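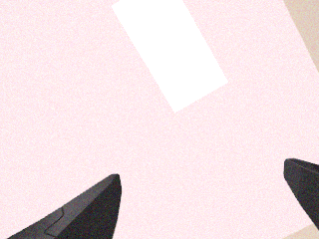
Simulator view from the gripper: fingers open over the speckled pink surface, white rectangle ahead.

# Recording demonstrations: common questions

These answers cover the remote-control and hand-guided sessions in the Brunton task set. Setup and login are in the Stindent operator guide.

## Do I need the real arm to take part?

No. Most operators start in the simulator and many stay there. The controller and the file format are the same in both. Hand-guiding, where you hold the arm and move it yourself, is only done at the Trarside bench.

## How many demonstrations make a full set?

1000 per task, split among everyone signed up for it. As of August the white rectangle task has 820 accepted. You can record as few as you like in one sitting.

## Why does the rectangle turn up at a different angle each time?

The start pose is drawn at random at every reset. If it always sat square to the gripper, the trained policy would learn one path and fail on the rest. Don't reset again to get an easier angle. Record what you are given.

## Part of the rectangle is outside my view. Is that a bad start?

It's a valid start. The gripper view is narrow by design. Move in slowly until you have the end you want to approach, then line up. If the rectangle can't be seen at all, press reset and the attempt is dropped without counting against you.

## The rectangle has no shadow. How do I judge height?

Use the height readout next to the view. Shadows are off in this task, and flat white on pink gives you very little to go by. New operators tend to come down too fast – the readout helps more than squinting at the fingertips.

## Should the fingers be open when I start?

Yes, fully open. Keep them open until you are lined up, then close in one motion. Opening and closing on the way in gets recorded like everything else and the policy will copy it.

## What if I make a mistake halfway through?

Small corrections are fine and worth keeping. If you overshoot, back up and carry on. Discard the attempt if the fingers pass through the surface or the view freezes.

## How long should one attempt take?

Most accepted ones run well under a minute. The recorder stops on its own after 292 seconds and marks the file incomplete.

## Can I pause?

You can let go of the controller, but the recorder keeps running. Long idle stretches are trimmed by the Bredlow import script. If you need to step away, end the attempt and start a new one.

## My attempt was rejected. Where do I see the reason?

In the session log, next to the attempt number. Each rejection has one of 6 codes, and the operator guide lists them. "Late close" is the most common – the arm was already lifting when the fingers shut.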